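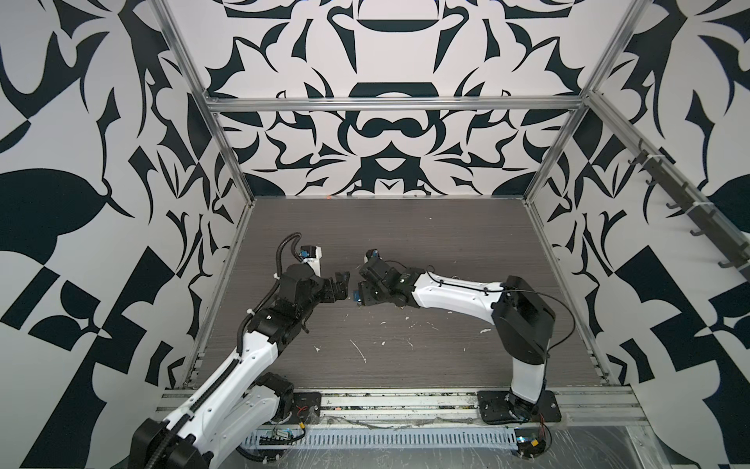

One storekeeper at the Javov works put it to us, in a written comment on the June draft, that a padlock with nothing written on it is 'just a red lump with a hoop', and that the lock register ought to treat it as missing. The comment bears directly on the coding scheme used here. In that draft a safety padlock was entered as complete if the body, the shackle and the label were all present. No account was taken of whether the label had been filled in. The present section revises the scheme, gives the rules for separated shackles, and reports how the sorted stock was distributed under the new definitions.

4.2 Condition of padlocks and separated shackles

The stock consisted of 244 items drawn from the isolation stores at Javov and from the smaller store at Fesine. An item is any piece that could be picked up on its own. A body with its shackle in place is therefore one item, and a body and a shackle that have come apart are two. This rule was adopted after trial sorting, during which the two stores were found to be keeping their registers on different bases: Javov entered locks by body, while Fesine entered whatever was in the drawer. The difference is small where the stock is in good order and considerable where it is not.

Each item was assigned to one of four classes. Class A is a body with shackle and a label that has been completed in full. Class B is a body with shackle and a label that is present but blank or partly blank. Class C is a body with no shackle, or with no label, or with neither. Class D is a shackle without a body. Keys were recorded separately and are not discussed in this section.

The boundary between classes A and B gave the most difficulty. Labels of the kind studied carry a printed portion and a number of lines to be written on by the holder. The printed portion identifies the object as a safety lock; the written portion ties it to a person and a job. A label on which only the name had been entered was placed in class B, as was one on which the writing had faded beyond reading at arm's length under store lighting. Where the two coders disagreed, the item was placed in the lower class. Disagreements were confined to faded writing — there were none over labels that had never been written on.

Separated shackles were treated with some caution. A loose shackle lying beside a body is readily taken for its partner, and in the trial sorting such pairs were frequently joined on the strength of position alone. The practice was discontinued. A shackle was assigned to a body only when both had been tried together and the register entry for the body gave the same pattern. Otherwise the shackle remained in class D, however close to a likely body it had been found. Silver shackles in particular offer little to distinguish one from another by eye, and differences in leg length are easily missed when the piece is lying on its side. 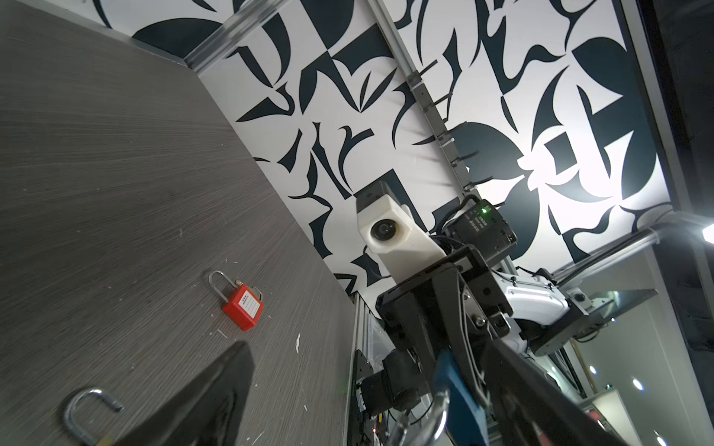 Figure 4. Red safety padlock with silver shackle and white label, the write-in lines blank; a loose silver shackle lies on the same surface.

Under the rules just given, the padlock in Figure 4 falls in class B and the loose shackle in class D. The figure also illustrates why position was excluded as evidence. The shackle is near enough to the padlock to invite association, yet the padlock has a shackle of its own, and the loose one must be accounted for in some other way. In the June draft both would have been covered by a single line of the register, reading 'one, complete'.

Of the 244 items, 200 fell in classes A and B taken together. The remainder were divided between C and D, with shackles outnumbering incomplete bodies in both stores. It follows that some of the bodies to which those shackles belonged had already left the stock, presumably by disposal. Neither store kept a record of bodies thrown away, and the point could not be settled from the registers. The Fesine store has since begun such a record.

Within classes A and B, blank labels were more common at Javov than at Fesine. The two stores issue locks differently. At Javov the label is meant to be completed at the point of use, commonly with gloves on and with no surface to lean on. At Fesine it is completed at the counter before the lock is handed over. The finding is consistent with the storekeeper's complaint, although the stores differ in other respects — size, shift pattern, the type of pen supplied — and no single cause is proposed.

The surface on which sorting is carried out deserves a brief remark. Sorting benches in both stores were topped with a wood-grain finish, and small metal parts were at times overlooked where they lay along the line of the grain. Scratches and pale specks in the finish had a similar effect. Red bodies were not overlooked at any stage. A plain sorting mat from Vitetico was tried at Fesine for 4 weeks and was liked by the coders, but it was laid over only part of the bench and no comparison of error rates was attempted.

A repeat sort was carried out on a subset of 10 items, chosen to include all four classes. The second coder worked without sight of the first coder's sheet. All of the class C and class D items were placed as before. One label moved from class A to class B on account of faded writing, and the lower class was retained in accordance with the rule. The subset is too small to support an estimate of reliability and is mentioned only to show where the scheme is liable to give way.

Two limitations apply to the use of these classes elsewhere. First, they describe condition and say nothing about whether a lock would hold; no mechanical test was made, and a class A item is not thereby fit for service. Secondly, the definition of a completed label depends on the printed form. The Lévesque site uses a shorter label with fewer lines to be filled in, and a lock placed in class B under the present rules might be placed in class A under theirs. Registers from that site were therefore left out of the totals and are treated separately in Section 4.3.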